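Plush (fabric)

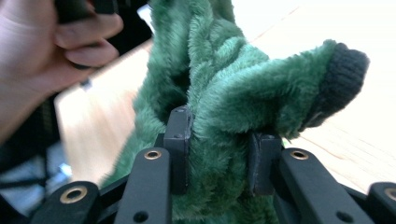
This page was last edited on 22/12/2024.

Plush is a textile with a cut pile that is longer and less dense than that of velvet. The word is also used for things made from the fabric, above all soft toys, which are often called plushes or plushies in shops. Long-pile plush is used for toys, costumes, slippers, cushions and throws, and is sold by the metre in many colours. Deep green long-pile plush may show paler streaks at the tips of the tufts where they catch the light, with much darker shadows in the folds.

Name

The English word comes from the French peluche, which goes back to a Latin word for hair. In French, peluche still means both the fabric and a soft toy. In English the adjective "plush" later came to mean comfortable or expensive, from the use of the fabric on chairs and curtains.

Structure

Plush has two parts, a ground and a pile. The ground, or backing, holds the fabric together and may be woven or knitted. The pile is made of fibres that stand up from the ground on one side. Most toy plush now has a knitted ground, which gives a little when it is stuffed. Woven plush stretches less and keeps its shape better in large pieces.

The pile may be upright, so that it looks much the same from all sides, or it may lie in one direction. The direction in which it lies is called the nap. Stroking with the nap feels smooth, and stroking against it raises the fibres and makes the colour look different. Pattern pieces for toys are normally marked with an arrow so that the fur lies the same way on the body and the limbs.

Pile length

Makers do not agree on where short pile ends and long pile begins. Short pile is usually only a few millimetres high and shows seams and stitching clearly. Medium pile hides most seams. Long or shaggy pile forms tufts, hides nearly all stitching and makes a stuffed shape look thicker than it is. It also hides small features, so eyes and noses on long-pile toys are often set in a patch of trimmed fur.

The weight of the fabric is given in grams per square metre. The long-pile cloth sold under the name Drarkell is listed at 900, backing included. A lighter cloth from the same range, meant for linings and puppets, is listed at 339.

Fibres

Early plush was made of silk, wool or mohair, often on a cotton ground. Mohair is still used for collectors' bears. Most plush sold today is polyester, and some is acrylic or a blend of acrylic and modacrylic. Polyester is cheap, takes strong colours and can be washed. Acrylic feels closer to wool but mats more easily. Cotton plush is made in smaller amounts, mostly for baby goods.

Use in soft toys

A soft toy is made from flat pieces that are cut from the back of the cloth, sewn with the fur sides together and turned the right way out. The fabric is cut with a knife or the points of the scissors so that only the backing is parted and the pile stays whole. Fur caught in a seam is teased out afterwards with a needle or a wire brush.

Limbs are made as closed tubes and filled through a gap left in the seam. A lightly filled limb bends and twists easily, and may be squeezed into a fold that pushes the fur out on both sides. A tightly filled limb holds its shape but may strain the stitching where it joins the body.

The usual filling is polyester fibre. Plastic pellets, wood wool and foam crumb are also used. Pellets are put in a separate inner bag, so that they do not work their way out through the seams.

Plush with knitted fabric

Long-pile plush is often joined to a second, flatter fabric. Ribbed knit is a common choice. It has fine raised lines running along its length and stretches across them, which allows it to be fitted round the end of a tube. It may form an open cuff, as on a sleeve, or be closed to make a rounded tip. Dark grey or black knit is often set against a brightly coloured pile, where the change in surface is easy to see.

The join between the two is sewn with the knit slightly stretched. The Jarnen pattern sheets, which are widely used in sewing classes, advise trimming the pile back 10 millimetres from the edge before joining. Without trimming, the seam is bulky and the fur may stop the knit from lying flat.

Other uses

Dress plush is used for coats, collars and hats. Furnishing plush has a short, hard-wearing pile and is found on chairs and theatre seats. Costume makers use the longest piles for animal suits. The puppet workshop Panagiotou is known for figures in shaggy plush with knitted hands and feet, and holds a short course in the craft each January. Its study collection has 17 figures, several of which have been re-covered.

Care

Polyester plush can usually be washed by hand or on a cool machine cycle, in a bag or pillowcase. Toys with a voice box, a glued part or wood wool inside should only be wiped with a damp cloth. Plush should be dried away from strong heat, which curls and hardens the tips of the fibres. This damage cannot be reversed by brushing.

Matted pile is loosened with a wide-toothed comb or a pet brush, starting at the tips and moving down to the backing. New long-pile fabric sheds from its cut edges, and the loose fibres can be shaken or vacuumed off before sewing. Once the edges are closed in a seam, shedding is slight.

See also

Allau cloth
Fake fur
Mohair
Pile (textile)
Rib knitting
Velour
Velvet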